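Block sorting: how many examples before it stops improving?
Forum > Learning from demonstration > Data collection

prodport_bench
Posted Sunday, December 27, 2020

We are teaching a single arm to sort foam blocks by colour, each colour to its own corner of a board. So far we have 400 examples, all driven by hand. The policy copes when the blocks start near the middle and gets muddled when two colours start close together. The plan is to go to 3,000 and train again. Has anyone done something similar, and did the extra help?

zamero
3,000 of the same thing won't help much. We stopped seeing gains at 800 on a similar job. What helped was changing the starting layouts. If your operators put the blocks down by habit, you get the same few layouts over and over.

prodport_bench
They do put them down by habit. I could print layout cards and have them draw one before each run.

dasden
Cards are fine but slow. We shake the blocks in a tub and tip them out. Anything that rolls off the board goes back on wherever it fits.

zamero
Tipping gives you a pile in the middle nearly every time. I'd use the cards.

dasden
A pile is what he says it fails on.

abubakar_k
Do you have a written rule for when a run is finished? We had 6 operators and each had their own idea. One stopped when the last block left the gripper, another nudged things straight first. The model learned to nudge blocks that were already in place.

prodport_bench
No written rule. Everyone was told "pairs in the corners" and left to it. 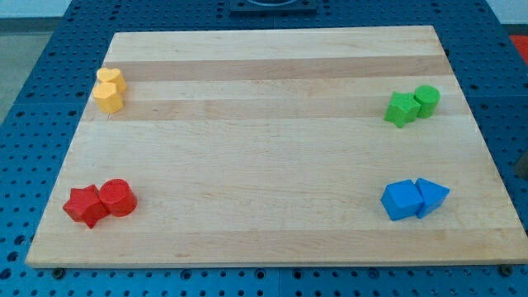 I would count that as done. Yellow and green at the back, red and blue at the front, the two of each colour together and the middle clear. Nobody has said whether a pair has to touch, or how far in from the corner is too far. I'll write that down before we record any more.

abubakar_k
Say whether the shape matters as well. If star on the left and cylinder on the right is only how people happen to do it, swap it now and then or the policy will take it as part of the job.

zamero
Agree with that. Also keep the old 400 apart from the new ones so you can train with and without them.

dasden
I'd just throw the old ones in. More data is more data.

zamero
Not if they end in different ways.

prodport_bench
I'll keep them in a separate folder and try both. Going with cards for half the new runs and the tub for the other half. We'll stop at 800 and look at the results before deciding on the rest.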